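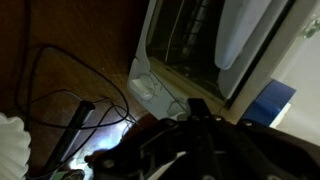

件名:Re: グリッパーのねじの緩みと手首カメラの再調整について

Samina Sialさん、みなさん

Lodhi班のAarti Vishwakarmaです。お返事がすっかり遅くなってしまい、ごめんなさい。四月に引き継いでいただいた手順書を横に置いて、お茶を何杯も飲みながら一通りやってみました(おかげさまで、だいぶ手になじんできましたよ!)。

Saminaさんは書きました:
> Hudariセルのグリッパーですが、開閉が500回を超えたあたりから
> 指先の戻りが少し渋い気がします。増し締めの順番と、
> 手首カメラの合わせ直しをどこまでやればよいか、
> 経験のある方に教えていただけると助かります。
> 前回の記録では、開閉1174回で指を交換したことになっています。

まず増し締めですが、指のすぐそばのねじから始めて、上の縁に沿って進み、最後に左下のねじ、という順で落ち着きました。手首カメラの画像でも黒い本体に丸いねじの頭が四つ見えますから、始める前に一枚残しておくと、あとで見比べるときにとても楽です。一度で締め切ろうとすると指が微妙に傾いてしまうので、軽く一周、それからもう一周と、2回に分けてみてください。私は最初にこれを横着して、結局やり直しました。

カメラの合わせ直しは、私なら指が画面に立って見える位置だけ先に決めてしまいます。奥の白い機器に丸いつまみが二つ並んでいますよね。指の先が右のつまみに少しかかるこの構図を、うちでは姿勢の目安に使っています。画面はずいぶん斜めになりますが、水平に直す必要はありません。補正はPluvicoの設定のほうで済ませています。

それから、床の細い黒いケーブルのこと。輪になったまま腕を大きく回すのは避けたいので、動かす前に輪をほどいて、腕の届かない側へ寄せてください。一緒にある黒い棒も、先に拾っておくと安心です。

最後に慣らし運転です。低速で20回開閉して、戻りがまだ渋いようなら指の付け根を掃除し、それでもだめなら指の交換を考えましょう。予備の在庫はKusum Jaiswalさんがご存じのはずです。

長々と書いてしまいました。途中でわからないところが出てきたら、どうぞ遠慮なくこのリストに投げてくださいね。Siobhán Noonanさんからも、Drolness側のセルで違うやり方をされていたら、ぜひ伺いたいです。

Aarti Vishwakarma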